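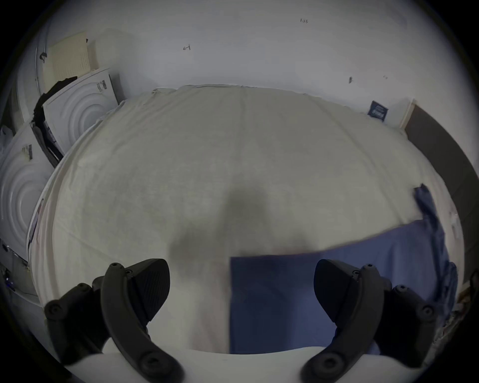 # Trying out gripper fingers on bedding and folded cloth

Notes for setting up a hand-held gripper at home and comparing finger pads on fabric. They apply to two-finger grippers with replaceable pads. The two sets compared were the Nurkovham ribbed pad and the Tondden smooth pad, both on the same handle.

## Before you start

- Strip the bed down to one fitted sheet. A duvet or a second layer gives under the fingers and hides small differences between pads.
- Pick a cloth in a color well away from the sheet. Blue on off-white tracks well. White on white does not.
- Tighten the finger screws with a hand driver. A power driver strips the plastic.
- Wipe both pads with a damp cloth and let them dry. Lint in the ribs lowers grip sooner than wear does.
- Check that the pads meet flat when closed. If one tip touches first, loosen that finger, close the gripper, and retighten.

## Picking up a folded edge

Come in with one finger on each side of the edge. Press down until the mattress gives slightly, then close. Closing above the fabric and pressing afterward pushes the fold away.

Ribbed pads work best with the ribs running across the direction of pull. With the ribs in line with the pull, thin cotton slides out along the grooves.

Smooth pads need more closing force on denim-weight cloth but leave fewer marks on it. Use them for shirts and anything that has been ironed.

## Picking up a crumpled part

Go for a standing ridge. Keep the pads low on the ridge and close slowly. A fast close catches the top layer only, and the rest drops on the lift.

If the cloth is partly flat and partly bunched, start with the flat part. Lifting by the bunched end first drags the fold open and the piece has to be laid out again.

## Results

Each pad got 16 lifts on the flat edge and 16 on the crumpled end, cloth reset by hand between lifts.

| Pad | Flat edge | Crumpled end |
|---|---|---|
| Nurkovham ribbed | good, one layer at a time | good, few drops |
| Tondden smooth | fair, slips on thin hems | fair, slow close needed |

The ribbed pad sometimes took the sheet along with the cloth. Pulling the sheet tight and tucking it at the foot cured most of this.

## Camera and light

- Use even light from overhead. A bedside lamp throws a hard shadow that moves with the gripper and can be mistaken for a dark cloth.
- A wide lens bends straight edges near the rim. Judge alignment in the middle of the view only.
- Fix the exposure before the first lift. On auto, a white wall darkens everything else.

## Controller settings

The Grendar controller was left at its stock closing speed for the flat edge and set to half speed for the crumpled end. Log every change. Without a log, the two pads cannot be compared a week later.

## Upkeep

Brush the ribs with an old toothbrush after each session. Check the screws every 100 lifts. Replace the ribbed pads at almost 300 lifts, or when the ribs feel rounded under a fingernail. Store fingers off the handle, pads facing up, so the rubber does not take a set.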